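毛毡桌面到底值不值,买了三个月来泼点冷水

版块:家居日用 > 桌面与收纳

楼主 半斤陈皮
发表于 2018年8月14日

先说结论,我不推荐,想看夸的可以左转去隔壁楼。

春天的时候被种草了 Drarkach 的灰色桌面毡,商品页写得天花乱坠,什么静音、防滑、藏灰、提升质感。我花了200块,外加一个下午自己裁自己贴。现在放水果的那张桌子就是这个样子: 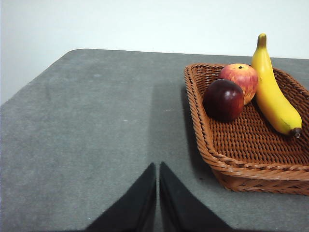
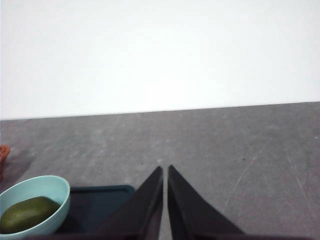

“藏灰”这两个字我是越来越不信了。深灰配浅色碎屑,掉一点点在上面都看得见,用粘毛滚筒滚一遍,过半天又有。我之前那张白漆桌子抹布一擦就完事,哪有这么多讲究。

再说水果篮。网上都说藤编篮透气,水果放得久,我也想听听有没有人真的比较过,别又是卖家说什么就是什么。

————

2楼 不吃香菜的鲸

200块贴一张桌子?我家小区门口布料店扯一块毡子,加胶水也用不了这个数。楼主这钱花在牌子上了。

————

3楼 梧桐里17号

不同意楼主。我家书桌贴了同类的,两年了,写字舒服,放杯子没声音,冬天胳膊搁上去也不冰。问题在于你拿它放水果。水果要出水,要掉蒂,熟过头还流汤,谁家水果台用毡面的?你拿雨靴去跑步然后说雨靴不好。

————

4楼 半斤陈皮(楼主)

回3楼:商品页上的场景图就是摆水果和点心的,可不是我自己发明的用法。它敢那么拍,我就敢那么用。

————

5楼 老灶台

藤篮透气这个事,我卖过几年水果,说两句。

透气是透气的,底下有缝嘛,但放得久不久主要看你里面搁了什么。香蕉和苹果搁一个篮子里,你用金丝编的也没用,苹果放乙烯,催着香蕉熟,过两天皮上就开始起斑。楼主第一张图里正是这两样放在一起。想多放几天就分开,香蕉最好挂起来。

旁边那个深紫红的是李子还是苹果?看着油亮油亮的。李子的话更要单放,软得快,压在下面的那面先坏。

————

6楼 半斤陈皮(楼主)

5楼说的乙烯我听过,可我妈几十年都混着放,也没见香蕉一夜变黑。到底差几天?有没有人认真试过?

————

7楼 测着玩儿

试过,不严谨,仅供参考。同一把香蕉掰开,一半跟苹果放一个篮子,一半放另一个房间。跟苹果一起的早了一天多起斑。就这点差别。你家要是三天能吃完,根本不用管。要是买一大堆放着慢慢吃,那还是分开吧。

只做了一次,别拿我这个当论文。

————

8楼 Mochi要睡觉

第二张图那个浅蓝色的碗好看,求问哪里买的?是 Talavera 那个系列吗?

还有里面绿的是牛油果还是青芒果,我跟室友看了半天各执一词,她赌一杯奶茶。

————

9楼 半斤陈皮(楼主)

碗是家里人买的,什么牌子我真不知道,翻过来底下也没有字。不过我劝你别冲着牌子去,同样的圆口厚边碗,杂货店里一抓一把。奶茶你们自己解决。

————

10楼 阿拉善的风

我更关心桌面上那两道浅色的印子,第二张右边那个,斜着下来的,长长一条。是划的还是压的?我家的也有,怎么都弄不掉。

————

11楼 半斤陈皮(楼主)

你问到点子上了,这也是我发帖的原因之一。我找客服,客服说是“绒面倒向不同造成的视觉差异”,让我用软毛刷逆着刷。刷了,没看出区别。又让我用蒸汽熨斗隔着布熨,我没敢,怕底下的胶化了。

————

12楼 梧桐里17号

蒸汽那招别用,我同事熨过,鼓了一个包,后来整块揭了重贴。倒是可以拿微湿的毛巾敷一会儿再顺着刷,如果只是压痕会淡很多。要是纤维断了,那就没办法。

————

13楼 不吃香菜的鲸

所以3楼兜了一圈还是承认这东西娇气呗。

————

14楼 梧桐里17号

娇气和不能用是两回事。羊毛衫也娇气,你不穿?

————

15楼 柜门关不上

插一句,垫个托盘不就完了。我家水果区用的是 Cillamby 的长方形托盘,带边,汤汤水水都兜得住,脏了拎去水龙头底下冲。楼主第二张左下角碗旁边不是也有一个深色的吗,把碗放进去啊。

————

16楼 半斤陈皮(楼主)

可以是可以,但是花钱贴了毡,再花钱买托盘把毡盖住,那我贴它干嘛?图什么?

————

17楼 柜门关不上

…………这倒也是。

————

18楼 老灶台

再补充个藤篮的事。篮子别老不洗,底下那些格子眼最容易藏东西,葡萄梗、果皮渣卡在里头,夏天招小飞虫。我的做法是硬毛刷干刷一遍,再拿拧干的布擦,立在通风的地方晾透再用。不要泡水,泡过的容易变形,缝里还发霉。想省事就在底上铺张厨房纸,难看一点,换起来快。

————

19楼 测着玩儿

铺纸那还谈什么透气,缝都堵上了。老灶台你这前后矛盾。

————

20楼 老灶台

纸又不是塑料布。你要较真就别铺,勤刷。

————

21楼 Drastolance老用户

楼主可以看看 Drastolance 的软木垫,我换了之后再没烦恼,耐脏耐磨,水滴上去擦掉就行,强烈安利。

————

22楼 不吃香菜的鲸

楼上这个ID……你自己不觉得有点什么吗。

————

23楼 Drastolance老用户

用户名注册的时候随便起的,真不是托。软木也有缺点,边角会掉渣。

————

24楼 半斤陈皮(楼主)

掉渣那我不是又回到原点了。先这样凑合用到10月,到时候换季大扫除,印子要是还在我就揭了。有揭过这种胶的朋友说说怎么除胶,别跟我说风油精,试过,满屋子味儿,胶还在。

————

25楼 阿拉善的风

同求除胶办法,蹲一个。

————

本帖浏览 1734 次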